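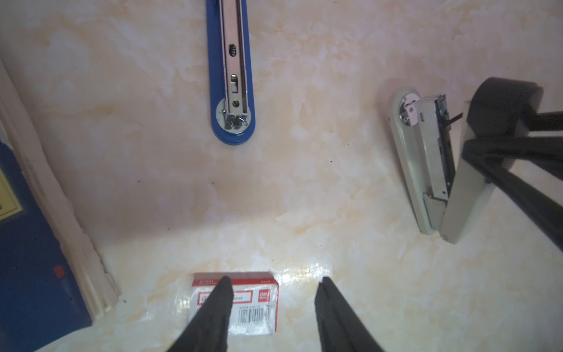 Who may attend the student robotics open day at Feltora?
Attendance is open to enrolled students, their families, and teachers from partner schools. Visitors under 16 must be accompanied by an adult.

Report of the Visit to the Feltora Student Robotics Workshop, Roltville
Date of visit: 2018-08-19
Prepared for the Technical Education Office by Fulgencio Zavala

The delegation arrived at the Roltville site at 9 in the morning and was received by Yen-ting Chow, who directs the course. Registration took place in the front hall, where 196 visitors signed in over the course of the day. Our party consisted of five teachers from the district's secondary schools.

Ms. Chow opened with a short account of the program. The course enrolls 17 students, who are divided into two teams named Chou and Huno. Each team is responsible for its own task list, its own written log, and one public session during the open day. Students enter the program without prior experience of robot arms and spend the opening weeks on safety rules, cable care, and basic motion.

The Huno session was held in the main workshop and dealt with the handling of common office supplies. Staplers and boxed staples were among the objects selected for the exercise. According to the team's printed handout, a stapler presents a useful difficulty in that its shape changes when it is opened, and a grip suited to the closed position may not suit the open one. The students have written a separate procedure for each case.

Questions from the delegation concerned the grading of such work. Ms. Chow replied that half of the mark is given for the written log. A failed attempt that has been properly recorded receives full credit in that portion. Several members of our party asked for a copy of the log form, and it is attached to this report as Annex B.

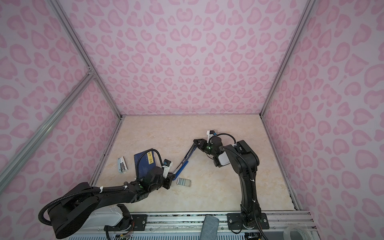
The second part of the morning was given to work with two arms. Students are asked to plan such tasks on paper first, stating which arm moves, which one holds, and at what point the roles change. The Chou team presented its planning sheets and answered questions on them for the better part of an hour. One teacher inquired whether the sheets could be used in a class that has no robot at all. The team considered that they could, with pairs of pupils taking the parts of the two arms.

After lunch the delegation toured the storage room and the classroom used for theory lessons. The classroom is adequate for the present enrollment but would not accommodate a larger group. Parking at the site is limited, and future parties are advised to travel by bus.

The delegation recommends that a return visit be arranged in December, when the final projects are to be presented. Requests to join that visit should be sent to Mr. Zavala in writing, with the approval of the school principal.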